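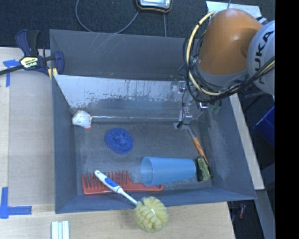
A big gray bin, scuffed on the inside.

The Piano at Limness

So I'd already said yes to the piano before I asked where it was.

Hjalti Kragh called me on a Friday, while I was eating soup standing up, and told me his aunt's upright was mine if I came and got it before the new people moved into the house. I said yes, yes, of course, thank you! I had wanted a piano since I was 8 and my cousin got one. Then he said the house was at Limness, and I put the spoon down.

You don't drive past Limness on the way to anything. You take the coast road until the coast road gives up, and then there's a causeway that goes under water twice a day, and on the other side of it are a church, a pub and a lot of wind. I had been there once with Hjalti, back when we were a couple, and we'd had a fight about parking in front of his whole family. I hadn't planned on a second visit.

"It's a small one," he said. "You'll be fine with two people."

"Are you one of the people?"

"I'm in Skov until the end of the month," he said. "But Nanna has the key."

Nanna Ravn is his sister. She was in the car for the parking fight.

I called everybody I knew who owned a van, and that was Erhan. Erhan Değirmenci delivers fish tanks for a living (there's more money in it than you'd think, and more crying) and he has the calmest hands of anyone I've met. He said he'd do it for gas and dinner. He also said one more person would be good, and that he'd bring Tumaini, and I said who's Tumaini, and he said you'll like her, she used to row.

We left at five in the morning to catch the low water. October, black as anything, rain coming in sideways. Tumaini Ogola got the middle seat and she had brought a whole loaf of banana bread wrapped in a dish towel, and she cut it on her knee with a pocketknife while Erhan took the corners. I did like her. She wanted to know what I was going to play.

"What do you mean?"

"On the piano. What do you play?"

I had to tell her that I didn't play anything. I could do the first half of one Christmas carol with my right hand. I watched her decide to be nice about it.

"Well, you'll have the time now," she said. "Winter's coming."

Erhan didn't say a word but I could see him chewing.

We got to the causeway with the sky going gray and the road just coming up out of the water, shiny, with weed all over it. There's a board there with the crossing times. Erhan read it twice. We had until noon, he said, and if we weren't back over by noon we were sleeping in Limness, and he had a wedding tank to deliver in Nandcombe. I asked what a wedding tank was and he said please don't.

Nanna was waiting at the door in a man's bathrobe and rubber boots. She'd gotten older, and I guess I had too, and for a second we both stood there doing the math. Then she said, "You parked well," and I laughed so hard I had to hold on to the gatepost. I'd been dreading her for two weeks.

The house was mostly empty. You could see on the wallpaper where the pictures had been, and there was a path worn in the hall carpet from the kitchen to the front room. The piano stood at the far end of that room with a sheet over it and a lamp on top of the sheet. Nanna took the lamp off and pulled the sheet away like a waiter.

Oh, it was ugly! I can say that because it's mine. It had been painted at some point, a sort of custard color, and somebody had put a stencil of ivy down both sides and quit halfway on the left. Two of the keys had lost their tops. On the inside of the lid, in gold, it said Clumia, and under that there was a little crown with a chip in it.

"She painted it the summer her husband left," said Nanna. "She painted everything. She painted the toaster."

Tumaini sat down on the bench and played something, just a few bars, low down. She hadn't mentioned that she could. It wasn't in tune by any stretch – there was one note that sounded like a spoon on a radiator – but the room got bigger when she did it. Nanna turned around and started folding the sheet, and she folded it until it was about the size of a napkin and then held on to it.

Now, getting it out. I'd measured my own front door at home, and my own hall, and I'd measured the van. I hadn't measured anything in Limness. And the thing about the front room in that house is that it has a step up to the hall, and then the hall bends. Erhan walked it with his arms held out at piano width, like a man sleepwalking. He walked it forward and he walked it backward. Then he went outside and looked at the window.

"How did it get in?" he asked Nanna.

"It was here before the hall was," she said.

So we took the window out. I say we. Nanna went down the street in her robe and came back with Oluf Overgaard, who was the kind of old that's hard to put a number on, and who had put the window in. He stood with his hands behind his back and looked at it with real affection. He told us it was a good window. He told us what the weather had been like that week. And then he took out a screwdriver and went around it very slowly, and each screw went into his shirt pocket, and I could hear every single minute of the tide.

By the time the window was leaning on the hedge it was past ten. Oluf had brought two planks. Tumaini took the heavy end and I took the end I was told to take, and Erhan stood in the flower bed and talked us through it in the voice he uses for people with fish. Little bit toward me. Little bit more. Rest. Whose foot is that? The piano made a noise the whole way, a kind of long groan with all the notes in it, and when it tipped over the sill and onto the planks I shut my eyes. I was still holding on. I just didn't want to see it.

When I opened them it was standing in the rain on the front path, custard and ivy, and a dog had come to look.

We got a tarp on it. We got it up the ramp and strapped to the wall of the van, and Erhan packed it all around with the gray foam he uses, and it looked like something that might sink a person's life savings instead of a thing I was getting for free. Then we had to put the window back, because Oluf wouldn't hear of us going before it was in. He wanted a cup of tea first. I looked at Erhan. Erhan looked at the sky and said tea would be great.

We drank it in the kitchen, standing, since the chairs were gone. Oluf told me he'd had lessons on that piano. The aunt had taught half the kids on the island, he said, 2000 scales a week coming through that wall, and he'd been the worst of them. She used to keep a bowl of hard candy on the top and you got one if you came to the end of the piece, no matter how you got there. He'd had plenty of candy, he said. He could still do the one tune. I asked which tune.

It was the Christmas carol. I mean, there are only so many carols, and it's the one everybody learns, so I don't want to make a big thing of it. But I told him I had the first half, and he said he was stronger in the second, and Nanna started laughing into her cup.

"You should get it out again," she said. "Go on. Get it out of the van."

Erhan said no in three languages.

We crossed with the water already over the edges of the road. Tumaini had her feet up on the dash and the last of the banana bread in her lap, and all of us leaned forward as if that helped. Nobody talked until we felt the van climb. Then Erhan let out a breath and turned on the radio, and we got some man going on about onions, how to store them, and we listened to all of it.

I gave them dinner at the place by the station, after Erhan had been to Nandcombe and back. He wouldn't tell me how the wedding tank went. He had a wet sleeve up to the shoulder and he ordered two desserts.

The piano's in my front room, against the wall I share with the neighbors, and I've apologized to them in advance with a cake. The tuner came on Tuesday. He took the front off and whistled, and he found a hard candy down under the keys, stuck to the wood, still in its wrapper, red. He asked if I wanted it. I put it on top.

Hjalti called to ask if it had arrived in one piece. I said it had. He asked how Nanna was, and I told him she was coming to stay with me the week after next, and there was a long quiet on the line.

"Nanna is?"

"She's bringing Oluf," I said. "Where do people park around here, do you know? I've never had to think about it."

He said he'd have to call me back. Tumaini comes over on Wednesdays now, after work, and makes me do the left hand by itself, over and over. I'm up to the part with the shepherds.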